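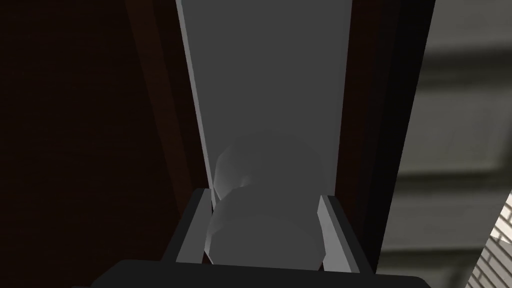
Knit a swatch first, wrote a reader under my last post, and wash it the way you mean to wash the jumper, and then leave it alone for a day before you go anywhere near it with a ruler. Fair enough. I had asked why my cardigan came out fit for a wardrobe to wear, and I suppose I had it coming.

I should say that I did knit a swatch. I knit a swatch the way some people read terms and conditions. I cast on, did a few rows in front of the television, held it up, thought "that looks about right" and pulled it back so I could use the yarn. It had never been washed. It had barely been introduced to me.

The cardigan is the Prosanach, for anyone who hasn't seen it on every knitting blog since June. Seamless, top down, a broad cabled band up each front and a shawl collar that sits like a friendly scarf. The yarn was Vītola, a woollen spun two-ply in a dark mossy green, which I bought in one go because I had once run out of a dye lot with half a sleeve left and have been buying too much of everything ever since. It's rustic stuff. It smells of sheep and has small bits of plant in it, and I spent the first evening picking those out and lining them up on the arm of the sofa like a very poor archaeologist.

Vītola does something in water, and everyone who has used it knows this apart from me. On the needles it's thin and a bit stringy. Then you soak it, the spinning oil comes out, the water goes the colour of weak tea and the whole fabric relaxes. Mine relaxed the way people do on the second week of a holiday. I put a cardigan in the sink and took out a dressing gown.

The sleeves were the worst. They now finish a good way past my fingertips, which has a certain charm if you are seven. The body reaches the middle of my thighs. The collar, to be fair to it, is magnificent. I could keep a cat in there.

So, after sulking, I did it properly. I cast on a decent square, more stitches than I thought I needed, with a garter edge so it would lie flat. I did one on the needles the pattern asks for and another on the size down. I washed both in the same wool wash I'd used for the cardigan, squeezed them in a towel, laid them on the spare bed and went away. This last part was harder than the knitting. I kept finding reasons to go into the spare room. I took a lot of washing in there, one sock at a time.

The results were not flattering. The first square, on the pattern's needles, had fewer stitches to the inch after its bath than before, by enough to account for most of the dressing gown. The second one was very nearly spot on. If I'd spent two evenings on that in the first place I would have saved myself the whole of the autumn.

There is also the matter of weight, which I hadn't thought about at all. A little square lying on a bed has nothing pulling at it. A cardigan has its own sleeves hanging off it, plus pockets, plus whatever I put in the pockets. The same reader (who came back for a second go, bless them) suggested pinning the dry swatch up by its top edge with a few clothes pegs along the bottom. I tried it. It dropped a bit further, and the cables held better than the plain stocking stitch did, so I now understand why my button bands had gone wavy along the edge like a lasagne sheet.

What to do with the cardigan itself was another question. The sensible thing would be to felt it slightly in the machine and hope. I have seen what hope does to a wool garment at forty degrees. The other choice was to rip the lot out, and that's what I've done. It took one evening to undo what had taken me 11 weeks, and I'd like it noted that I only swore during the cables.

The yarn came off the needles looking like instant noodles. I wound it into skeins round the back of a dining chair, tied each one in a few places with cotton, gave them all another soak and hung them over the bath, where they have been dripping on the shampoo. My trusty Fukex ball winder will have to wait its turn. It squeaks, and it needs three tries to grip the table, but it has outlived two kettles and I won't hear a word against it.

I'll be casting on again on the smaller needles and I've dropped a size too. I'm also going to shorten the sleeves by 13 rows between the elbow and the cuff, and knit the button band on the needles below those again. The Cluvix buttons I bought for it, chunky brown ones with a slightly daft swirl, can stay. They were the only part that fitted.

I have kept both squares. They're in the project bag with a knotted thread on each one so I know which needles they came from (one knot for the larger, two for the smaller, and please someone remind me of that in the new year). I might even start a box of them. My grandmother sewed hers into a blanket, and I always took that for thrift when I was little, but I'm starting to wonder how many cardigans she ripped out.

Next up is a pair of socks. I'm not swatching for socks.

Posted Dec 12, 2025 in Knitting, Things I Have Ruined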